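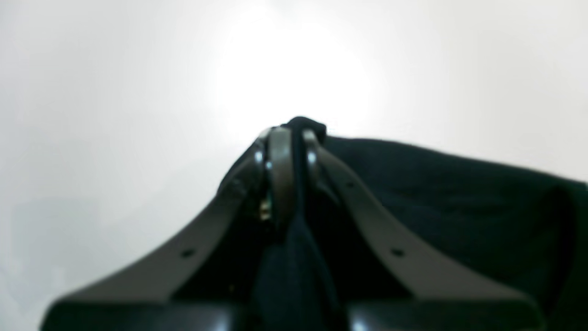 Neigung ist beim Nurdachhaus die erste Frage, und an ihr hängt fast alles andere. Wir haben uns für 60 Grad entschieden. Damit ergibt der Giebel ein gleichseitiges Dreieck, die Sparren sind so lang wie die Bodenbreite, und beim Zuschnitt muss man wenig rechnen. Steiler geht natürlich, so ein steiles umgekehrtes V wie auf dem Foto, zwei dunkelgraue Schenkel, die oben zusammenlaufen, hat schon was. Beim Haus kostet das aber Wohnfläche oder Höhe, je nachdem, woran man spart.

Loltovo
14. Juni 2020
Bauen & Wohnen / Kleine Häuser
Start Beiträge Themen Archiv Suche

Kurz zum Stand, weil im Mai einige gefragt haben: Das Fundament ist fertig, die Bodenplatte aus Holz liegt, die Sparrenpaare werden als Nächstes gestellt. Das Grundstück liegt auf 618 Metern. Schnee ist hier also ein Thema.

Zum Schnee: Auf einer steilen Dachfläche bleibt weniger liegen, die Schneelast fällt in der Rechnung kleiner aus. Dafür muss der Schnee irgendwohin. Beim Nurdachhaus landet er direkt neben der Wand, die ja das Dach ist. Wir ziehen deshalb den unteren Bereich mit Blech hoch und lassen links und rechts einen Kiesstreifen frei.

Wind ist der andere Punkt. Die großen Flächen fangen viel davon ein. Der Statiker wollte eine kräftigere Verankerung am Fußpunkt, als im Plan stand. Der Plan heißt Flomthorpe und ist ursprünglich für eine Lage im Flachland gezeichnet. Wer so einen fertigen Plan kauft, sollte das Geld für die örtliche Statik gleich dazurechnen.

Am First stoßen die Sparren stumpf aneinander, beidseitig mit Laschen verbunden und verschraubt. Ein Blatt wäre schöner gewesen. Wir haben es an einem Reststück probiert und gelassen, die Laschen verschwinden später sowieso hinter der Decke vom Schlafboden.

Unterdeckbahn: Breltex, die diffusionsoffene. War lieferbar und lässt sich gut tackern. Die Rollen sind allerdings schwer, zu zweit auf dem Gerüst macht das keinen Spaß.

Dämmung kommt zwischen die Sparren, Holzfaser. Darunter noch eine Lage quer. Innen Fichte, unbehandelt. Ob wir die später ölen, ist offen.

Fenster: 4 Stück insgesamt, 2 davon im Giebel nach Süden. Dachfenster haben wir gestrichen. Jedes Loch in der Dachfläche ist eine Stelle mehr, die dicht sein muss, und durch die Giebel kommt genug Licht.

Öfter gefragt: die Möbel. An die schrägen Wände passt wenig von der Stange. Wir bauen niedrige Schränke in die Ecken und stellen den Ofen, einen Nava, in die Mitte an die Trennwand. Das Ofenrohr geht gerade nach oben durch den First. Die Abstände zum Holz sind mit dem Schornsteinfeger besprochen.

Zu den Kosten schreibe ich etwas, wenn das Dach zu ist. Vorher stimmen die Zahlen nicht, Holz ist noch nicht komplett abgerechnet.

Nächste Woche kommen die Sparren. Wenn es trocken bleibt, stellen wir sie Samstag.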